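Momine condition notes, release 4

README for the transcribed treatment records of the Lévesque studio

What this is

A set of 412 treatment records for works on paper, mostly prints, maps and a good many botanical watercolours, typed up from the handwritten cards of the Lévesque studio. Each record covers one object: what state it came in, what was done to it, and what state it left in, according to the person who did the work. Please keep that last clause in mind. The studio was marking its own homework.

I have been asked more than once to call this a dataset of conservation outcomes. It isn't one. It is a dataset of what was written on cards.

What is in each record

object_id: our number, not the studio's. The studio reused its numbers.
object_type: print, map, drawing, watercolour or other. "Other" is bigger than I would like.
support: the paper, as described on the card. "Rag" seems to have meant "good paper" to at least one of the writers. No fibre was tested for this release.
damage_in: free text. Foxing, tide lines, old tape, tears, insect loss and so on.
treatment: free text, kept in the order given on the card.
adhesive: filled in where the card names one. A blank means the card is silent. It does not mean no adhesive was used, and one paper already in circulation has made that mistake.
damage_out: free text, often the single word "good".
grade_in and grade_out: a score from 1 to 5, where 5 is worst. See below before you put these in a chart.

About the grades

The grades are not on the cards. They were added by the Ivora project, which read damage_in and damage_out and turned them into numbers. Nearly every object improves. I would be surprised if it were otherwise, given that the people grading could see which column they were reading from. I asked for a blind second reading and was told the budget was spent.

Use the grades to find records. I would not use them to show that a treatment works, and I would be wary of anyone who does. Washing in particular looks wonderful in this data. Prints that went badly in the bath may simply have no card.

How the text was made

The cards were scanned, run through handwriting software, and corrected by hand. The software was sold to us as near perfect on this sort of script. It read "wheat starch" as "what search" and turned a run of Japanese paper names into nonsense. Every record has since been checked against its scan once. Spellings were left alone, abbreviations were expanded, and anything I was unsure of is in square brackets with a question mark.

The Rultunmont cards are worse than the rest. They were kept somewhere damp, and the lower edge is lost on many of them, which is where the adhesive was normally written. If you are comparing adhesives, drop that group. The source column will let you do it.

Known problems

Measurements switch between inches and centimetres without warning. Where the card gives no unit, neither do we.

Dates of treatment are years only. Some are plainly the date of the invoice.

"Deacidified" covers at least two different methods and possibly more. I have found no way of telling them apart from the cards, and I have stopped trying.

Four records describe objects that may be the same map, treated again after it was sold. They have been left as four.

Owners' names have been removed. If you spot one that got through, write to me and don't post it on the tracker.
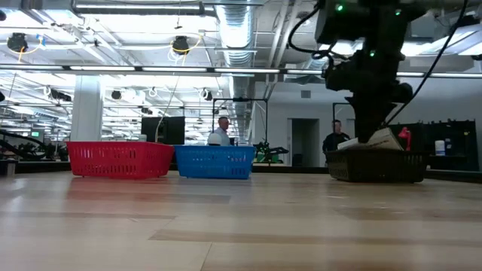
Vratislav Slanina
Records editor, Momine
Last revised January 2024

Changes since release 3

Source column added. Two spellings of "gelatine" are still both present, on purpose. The summary table of "success rates" has been taken out. It was quoted far more often than the records themselves, and I could not reproduce it from the files I was given. If you have an old copy, please don't cite it.

The images of the cards are not part of this release. They were promised for July and I have seen nothing to suggest they are ready. Requests for single scans can be sent to the studio, which answers some of them.

Terms of use

Free for study and teaching. Credit the Lévesque studio for the records and Ivora for the grades, separately. Corrections are welcome if they quote the object_id and say what you think the card reads. Corrections to what the conservator ought to have done will be read, but they won't be entered.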